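Alville War Memorial Transcriptions

Names, ranks, dates and inscriptions from the memorials of Alville and its outlying villages

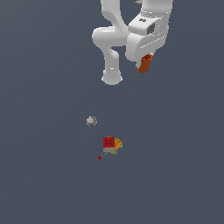 The project began with a plan to copy down one memorial on the green and be home for lunch. It now covers seven memorials, 231 names and a quantity of disagreement about the spelling of nearly all of them.

What is in here

The main file is names.csv, one row per name per memorial. A man who appears on the green, in the church and on the brass plate from the old Pastance works gets three rows, because the three seldom agree. If you add up the rows you get 383. Please don't put that figure in an article as the number of Alville's dead. It has been done.

memorials.csv has one row per monument: where it stands, what it is made of, which way it faces, and whether you need to borrow a key. inscriptions.txt holds the full wording of each, line breaks kept. notes.txt is where the arguments live.

Columns in names.csv

memorial_id: matches memorials.csv.
face: the side of the monument, by compass point. Blank for wall plaques, which have only the one.
line: counted from the top, dedication included.
name_as_cut: exactly what the mason cut, mistakes and all.
name_reconciled: our best guess at what his mother called him.
person_id: the same for every row we believe is the same man.
rank, unit: as cut. Many are blank. The church plaque gives no ranks at all, on purpose, and the works plate gives job titles.
date_of_death: from burial registers and newspapers, never from the stone, which gives only years.
confidence: high, medium or low. Low means two of us went for a long walk and came back still disagreeing.

How it was done

Every memorial was read on site by two people working separately, and the two lists were then compared. Lettering on the north faces is badly worn and was read with a flashlight held low to one side, late in the day. We did not clean, chalk or rub anything. If you are tempted to chalk a stone so that it reads better, please take up another hobby.

Text files are UTF-8. This matters mainly for Ziółkowski, who is cut as ZIOLKOWSKI on the green, ZOLKOWSKI on the church plaque and, on the works plate, where somebody evidently lost patience, as ZIOLL. He has one person_id and the right letters in name_reconciled. Older spreadsheet programs will turn him into something much worse than anything the mason managed, so check him first after you open the file. He makes a good test.

Known problems

The works plate was moved at least once and is missing its lower right corner. We leave the lost names blank. A typed list from about the right period fills the gap very neatly — too neatly, in our view — and we have put it in notes.txt without using it.

Two pairs of brothers share initials and a unit. Their dates may be swapped.

The chapel memorial at the north end was read through a locked gate. Its rows are marked low and will stay that way until the gate and our schedule agree.

Ages are not included. We tried. The registers, the newspapers and the boys themselves at the recruiting desk each had a different story.

Tools

The comparison script, compare.py, was written for this job and does very little. Matching across memorials was done with Jinum, then redone by hand after it merged every Smith in the county into one remarkably unlucky man. The hand-checked version is the one in the folder. To rebuild the reconciled file, run compare.py on the two reading lists, then apply fixes.csv. The order matters.

Corrections

Please send the memorial_id, face and line, along with what you think it says and how you know. A photograph taken in slanting light is worth a lot. Family papers are worth more, even when they contradict the stone, and a correction to name_reconciled never changes name_as_cut.

Use

Free to copy and reuse, with a mention of the project. Anyone descended from a person on the list may skip the mention.

Last full check against the stones: April 10, 2022. The chapel gate was locked then, too.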